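# Packing a Week Into One Carry-On

I used to be a suitcase-sitter (you know, bounce on the lid and hope the zipper holds), and then I learned to pack by folding things flat, and wow, I'm never going back!

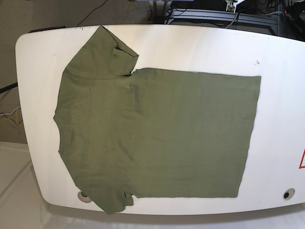 *A green T-shirt, partly folded on a white table.*

Start with your shirts:

1. Lay the shirt flat and smooth it with your palms.
2. Fold both sides in until the body is a tidy rectangle.
3. Bring the sleeves in over the back.
4. Fold up from the hem, twice for a small bag.

Stand the folded shirts on edge in a packing cube, like files in a drawer. I fit 6 in my medium Zorkine cube, and I can see every one without digging. So satisfying!

Pants go in next, flat along the bottom of the bag, with the waistbands at alternating ends. Socks get stuffed into shoes, and shoes go by the wheels so nothing gets crushed when you stand the bag up.

Leave a little space at the top. I came home last September with 2 jars of honey and a very large scarf, and they all fit!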